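Letters to Estrella

I have been writing letters again, the paper kind, and I'm a little embarrassed by how happy it makes me. It started in October when my old roommate Estrella Gallegos moved to Evthorpe, 1,682 miles from my kitchen, and told me her phone only gets a signal if she stands on the back steps. So I bought a pad of paper and sat down after supper and wrote her four pages about nothing at all – the neighbor's new fence, a soup that went wrong, the book I keep renewing and never finish.

My handwriting has gone to pot. I used to have a nice round hand (my third-grade teacher said so!) and now my lowercase r and my lowercase n are the same letter. Estrella wrote back that she read one whole paragraph aloud to her sister and they still couldn't decide whether I'd been to see a barn or a bear. It was a barn.

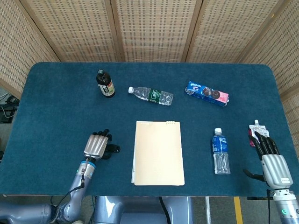
The waiting is the part I'd forgotten. You ask a question on Sunday and by the time the answer comes you've lost track of what you asked, so you get this lovely stray sentence like "Yes, but only the green ones," and you have to puzzle over it while the kettle boils. I've started keeping a little list inside the back cover of the pad so I can look up my own questions.

Tülin Bozkurt at work heard me going on about all this and asked if I'd write to her mother, who is 2 towns over and loves mail. I said yes before I'd thought about it, and now I owe a letter to a woman I've never met. I think I'll open with the soup.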